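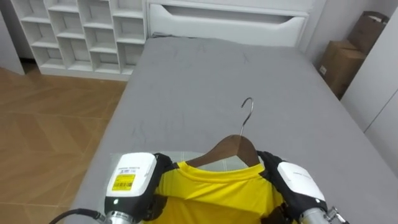 Norkham Match Replays: data card

January, by Lucrezia Leone

Norkham Match Replays is a set of recorded matches from Kuvenine, the two-against-two arena game by Vitale. It covers the ranked mode only. The files were uploaded by players who opted in through the game's settings menu, and they are released for work on matchmaking, balance and spectator tools.

## What is in it

- 27 archive files, one per map and patch combination
- 10 maps, including both versions of Motness (the original and the one with the lower bridge)
- 7 playable classes

Each archive unpacks to a folder of replays and one index file. A replay is a list of inputs and server events, so you will need the game's own viewer to watch it. The index is plain CSV and opens in any spreadsheet.

## Columns in the index

- `match_id`: a random string, not the one shown in the game client
- `map`: short name, lower case
- `patch`: game version at the time of the match
- `class_a1`, `class_a2`, `class_b1`, `class_b2`: class picked by each player
- `band`: skill band of the lobby, from 1 (lowest) to 5
- `length_s`: match length in seconds, not counting the countdown
- `winner`: `a`, `b` or `none`

A winner of `none` means the match timed out or the server closed it. Surrenders count as a normal loss.

## How it was prepared

Player names, clan tags and chat were removed before the files reached us. Matches with a bot in any slot were dropped, as were matches where someone left before the first gate opened. We also took out 89 replays that would not load in the current viewer. Their IDs are listed in `removed.txt`.

Class names changed in the second patch. The index uses the new names throughout, but the replay files still carry the old ones. A lookup table is in `class_names.csv`.

## Known problems

Bands 1 and 5 are thin. Most people who opted in were regular players in the middle bands, so win rates at either end should be treated with care.

On the original Motness, the event for capturing the east tower is sometimes written twice. The two entries share a timestamp and the second can be deleted safely. The newer version of the map does not have this fault.

Cosmetic items are logged in some patches and missing in others. Please don't use this set to study them.

## Using the files

Start with the smallest archive and check that your viewer version matches the `patch` column. Newer viewers will open older replays, but the camera paths may drift.

You may use and share the data for non-commercial work. Please don't try to link matches back to player accounts. If you find a broken file, open an issue with the archive name and the match ID.

Related items

- Norkham Map Outlines
- Kuvenine class names by patch
- Replay viewer: setup notes
- Motness tower events, corrected
- Change log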